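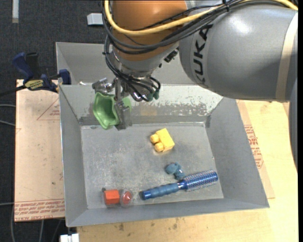
Cables are the reason I fell in love with my garage all over again! For years every extension cord I owned lived in one knotted heap behind the water heater, and getting the hedge trimmer going meant ten minutes of swearing before I cut a single twig. What fixed it was learning to leave slack on purpose. Look at how the thick yellow cable hangs down in a big easy U and then arches back up over the gray housing, with the black ones bundled together and following much the same path. Wide curves, like things kept with like things. You can do that with a drop light and a hose reel, and you can do it this afternoon.

So, my tips, in the order I'd do them.

Empty the heap first. All of it, out on the driveway, every cord stretched flat. Leave them in the sun for an hour if you can, because a warm cord relaxes and a cold one fights you. Run a dry rag down each one from plug to socket and feel for nicks as you go. Any cord with cracked insulation or a wobbly prong goes straight in the discard box — no tape, no second chances, I don't care how good it was to you.

Learn over-under coiling. My neighbor Valquíria Siqueira taught me this one (she did sound for theater companies for years) and I now bore everyone I meet with it. Make one loop the normal way. For the next loop, turn your wrist so the cord tucks underneath. Over, under, over, under, all the way down. It feels clumsy for the first three cords and then your hands just know it. Toss the coil across the yard holding one end and it rolls out straight, which is the most fun I've had with an extension cord in my life.

Never wrap around your elbow! I did it for twenty years. It puts a twist in every turn, and the twist stays there, and that's how you get the curly pigtail thing.

Tie with something soft. Hook-and-loop strips are my favorite, and strips cut from an old bicycle inner tube are a close second. Fix the tie to the plug end so it can't wander off when the cord is in use. Zip ties are fine for things that never move, but leave them a little loose.

Label both ends. I wrap a bit of masking tape around each end and write the length and what it's for: "50 ft, mower," "25 ft, shop vac." Clear tape over the top keeps the ink from rubbing off. My sister-in-law uses colored electrical tape instead, one color per length, and hers looks much nicer than mine.

Hang them high and wide. A skinny nail makes a sharp bend right where the coil rests, so use something fat. I screwed empty coffee cans to the studs, open end out, and they make perfect round shoulders. The small stuff like adapters and spare ties goes inside the can. Big wooden pegs work too. Put the cords you use every week at shoulder height and the holiday ones up top, where they can wait for December.

For anything that stays plugged in, like the bench lamp or the radio, run the cord along the wall with cable clips and leave a generous loop near the tool end. You want to be able to swing the lamp all the way over without the plug feeling a thing. Try it at full stretch before you hammer in the last clip. I skipped that and had to pull out four.

A word on power: check the rating on the cord against whatever you're running. Heaters and compressors want a heavy cord and a short one, and never use a cord while it's coiled up tight, as it can get hot in the middle. Outdoor jobs need a cord marked for outdoor use and a GFCI outlet.

The same over-under trick works on garden hoses, by the way, as well as climbing rope and the vacuum cleaner. I tried it on Christmas lights too and it was a mess, so those still go around a piece of cardboard with a notch cut in each end.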